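Chores and Machines: A Gallery of Work at Hand

February | Pindorach Workshop Desk
Last updated: February, 4:10 p.m.
34 shares | 6 comments

Can a machine do household or shop-floor chores yet? The notes on this page go chore by chore, starting with an open gripper and a wall.
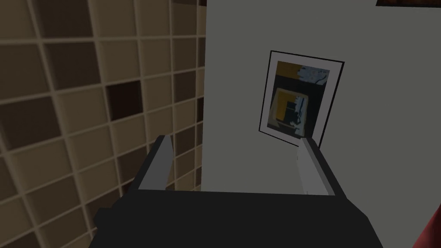
Open gripper, rendered room

Two pale fingers on a dark body, spread wide with nothing between them. Beyond are a plain gray wall with a framed abstract hung on it and, to the left, a wall of square tiles in tans and browns. The room is simulated.

The wall is a fair place to start. A framed picture on a flat wall is a common object in a house, and three ordinary chores attach to it: dust the top edge, wipe the glass if it has glass, set it level. A person does all three in passing. For a two-finger gripper they are three different problems.

Dusting needs a tool held at a steady angle and light pressure along a narrow ledge. Wiping needs even pressure over an area, with the cloth kept flat at the corners. Leveling needs a small push at one lower corner, then a look from far enough back to judge the result, then usually a second push. The third is the easiest to write down and the one we have seen fail most often on real hardware. The gripper pushes, the frame swings on its wire, and it settles somewhere other than where it was released.

Tile and grout

Tile is kinder to a machine than paint. It tolerates scrubbing, it gives a regular grid to register against, and a missed spot can be found again by row and column. Mixed tile colors make inspection harder. On a white wall a brown mark is dirt. On a wall of cream, tan and dark brown squares, a dark square may be a tile, and a stain check based on color alone will report it every time.

Gromonard runs a wall-scrubbing arm in the washrooms of its packing hall. The arm covers the flat field of the wall well and stops 2 inches short of every inside corner, a limit set by the width of the brush head. A person goes over the corners by hand at the end of the shift. Grout lines come out cleaner than they did under hand mopping, mostly on account of the arm taking the same time over every row.

Our rating: ready on open wall, with handwork at corners, pipes and soap dispensers.

Floors

The oldest entry on the list and the least interesting. Vacuuming and mopping of open floor is solved well enough that the remaining work is all preparation. Cords go up, chairs go out, and the bath mat goes over the side of the tub. A household that keeps its floor clear gets most of the benefit. A household with small toys on the floor trades one chore for another.

Stairs remain a separate job. So do the strip behind the toilet and the gap beside the stove. A floor machine that docks itself and empties its own bin still needs its brush cut free of hair, and we have not tested one that clears its own brush completely.

Our rating: ready.

Picking up a room

Tidying looks like a grasping problem and is largely a filing problem. The gripper can pick up the mug. It also has to know that the mug goes to the kitchen, that the book beside it stays where it is, and that the folded paper under both is somebody's tax form.

We ran a pickup trial in a furnished test room at Ritier with 25 household items on the floor and sofa. The items were chosen from a donation box and included soft goods, a hairbrush, a cereal bowl, two remote controls and a belt. Rigid items with a clear place to pinch went into the bin without much trouble. The belt was lifted by one end and dragged. The remote controls lay flat on the cushion and sank each time a finger came down beside them. A child would roll one up on its edge with a fingertip. The gripper had no such motion in its set and kept trying the one it had.

Sorting was a separate run, with labeled bins. It went well for objects the software had a name for. The hairbrush went in with the kitchen tools.

Our rating: ready for clearing a floor into one bin. Not ready for putting things away.

Laundry

Moving a load from washer to dryer is within reach for a slow arm. The failure is almost always the last sock, flat against the back of the drum, or a sheet that has wrapped itself around everything else. Towels can be folded by machine in a laundry plant, on equipment that fills a room and is fed by hand. Folding a mixed household load on a bed is a different task. Shirts are possible with patience. Fitted sheets are left to the reader.

Time is the figure to ask for when a folding demonstration is offered. Ask also who flattened the garment before the recording began. A shirt that starts spread out face down has had the harder half of the work done on it.

Our rating: transfer, nearly. Folding, no.

Dishes

Loading a dishwasher rewards planning more than strength. The rack is a fixed shape, the plates are a known shape, and a machine that sees both can place plates all day. Trouble comes from wet glass, nested bowls, and pans with food still in them. Transparent items are hard for many depth cameras, which may return nothing at all or the surface behind.

Unloading is easier. The items are clean and already standing apart. If we were to buy an arm for one kitchen job, it would be unloading, with the plates going to an open shelf at counter height. Cupboard doors add a second task that can go wrong by itself – an arm that misses a handle by half an inch has to notice that it missed.

Our rating: unloading, promising. Loading, supervised only.

Restocking a shelf

Shop-floor work has one advantage over housework. Somebody has already decided where everything goes, and the decision is printed on the shelf edge.

Watkins, a hardware store with narrow aisles and a good deal of loose stock, let us set up in an end aisle after closing. The arm was asked to face up paint tins, boxed screws and bagged cable ties. Paint tins went best. They are rigid, round and heavy enough to stay put when a neighbor is nudged. Boxed screws were fine until a box had been opened by a customer and closed badly, at which point it was lifted by the lid. Bagged cable ties hang from a peg, and threading a punched hole onto a peg was the slowest motion of the night. The run ended after 34 bags with the peg two-thirds full.

A store clerk would have hung several at once. That is a recurring gap in these comparisons. People carry an armful, hook things with a little finger, close a drawer with a hip. Most grippers hold one thing, put it down, and go back for the next.

Our rating: ready for cartons and tins in straight rows. Not ready for pegs.

Counting and checking

Looking is well ahead of handling. A camera on a cart can read shelf labels, find empty slots and flag a product in the wrong place, and it can do so every night without being asked. At Gromonard the cart finishes its round before the 6 a.m. shift and leaves a list. People then do everything on the list.

We count this as a chore done. It is dull, it used to take time, and the list is usually right. The errors we saw were of one kind: a slot reported full when a single box had been pulled to the front with nothing behind it.

Our rating: ready.

Sweeping up at a bench

Swarf, sawdust and offcuts at a workbench are harder than a kitchen floor. The debris varies from dust to finger-length strips, the tools must stay where they are, and some of the offcuts are being saved. Ritier tried a brush held in a parallel gripper. The brush rotated in the fingers whenever it met the vise. A handle with flat sides helped. A brush mounted directly to the wrist helped more and gave up the gripper entirely, so the same arm could no longer pick up the offcuts first.

Our rating: not ready at a working bench. Acceptable on a cleared one.

Notes on simulation

Several of the chores above are rehearsed in rendered rooms before any hardware moves. Rehearsal of this kind is good for reach, clearance and the order of steps. It will show that the wrist meets the wall before the fingers meet the object, and it will show it without a dent. It is weaker on contact. Cloth, dust, damp sponge and hanging wire all behave more neatly in most simulators than they do in a hallway.

When reading a published result, check three entries: whether the run was simulated or physical, whether the playback is at real speed, and how many attempts were made for each one shown. Where a source leaves one of these out, we leave the result out of our ratings.

Ratings will be revised when the Watkins aisle is available to us again. Peg hooks are first on the list, with a redesigned fingertip that has a notch for the bag header.

6 comments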